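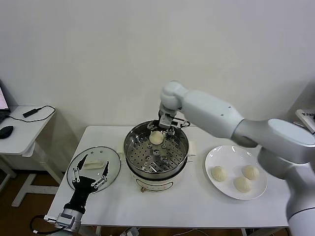 A reply in an older thread here said that steamed buns collapse when the lid comes off too quickly, and that the fix is to turn the heat off and wait five minutes. I tried that and it only half worked, so I'm asking again with more detail.

I have an electric steamer pot with a glass lid and a steel basket with holes in the bottom. It's a Simard, 1000 watts, bought used without the manual. I make pleated buns with pork and cabbage. The dough is plain flour, instant yeast, sugar, a little oil and water. They look good going in. I steam them for 13 minutes with the dial all the way up.

Two things go wrong. First, the tops get wet spots that turn yellowish and chewy, mostly on the buns near the outside. Second, one or two in each batch shrink down and wrinkle once they're on the plate. With the five-minute wait I get fewer wrinkled ones, but more wet spots.

I also can't get them out cleanly. The bottoms stick to the steel and tear, and then the juice runs out. I've been oiling the basket and it doesn't seem to matter.

Is this the dough or the steamer? I'd like to get it sorted before Friday, when I have people coming over.

Garnet Morin

Jianguo Luo

Some of each. I'd start with the heat.

Full power the whole way is too much for filled buns in a small electric pot. The water boils hard, it hits the glass, and a glass lid drips much more than a bamboo one. Bring the water to a boil on high with the basket off, put the buns in, then turn the dial down to medium once steam is coming steadily out of the lid vents. Give them 15 minutes at that setting if they are the size of a small fist.

For the drips, wrap the lid in a thin cotton dish towel and tie the corners together over the handle. Keep the ends well away from the base. Leave the vent holes clear if your lid has them near the rim. You can fold the towel in a bit there.

When the time is up, switch it off, open the lid a crack and leave it like that for two or three minutes. Five minutes fully closed is too long with glass. All the water on the lid comes down on the buns while they sit there.

The shrinking is usually proofing. Your second rise should be short. I shape mine at 100 grams each and let them rest 20 to 30 minutes in a warm kitchen. They should feel light when you pick one up, and a finger dent should come back slowly. If they have doubled, they've gone too far and they will fall. Also knead the dough again for a few minutes after the first rise, until there are no bubbles when you cut through it.

For sticking, cut squares of parchment and put one under each bun when you shape it. Oil on steel doesn't do much for yeast dough. Don't cover the whole floor of the basket with one sheet or the steam can't get up.

Drekum

I have the same trouble with pork. Mine were better when I drained the cabbage. Salt it, wait, squeeze it. A wet filling soaks the bottom and then it sticks no matter what you do.

Cabbage leaves work in place of paper.

Zatidlow

Are you crowding them? They need room between them and away from the wall of the basket. I do four at a time and it takes longer but they come out even. Take them off with a thin spatula, not tongs, tongs pinch the pleats flat.

Check the water too. Mine runs low by the second batch. I top it up from the kettle so it doesn't stop boiling.

Garnet Morin

Did a test batch last night with the towel, medium heat and parchment. No yellow spots and the bottoms came off whole. One still wrinkled, and it was the first one I'd shaped, so it had been sitting the longest. I'll shape faster or put the early ones in first. Haven't tried draining the cabbage yet.

Get the best kitchen threads in your inbox once a week. Enter your email to subscribe. You can unsubscribe at any time.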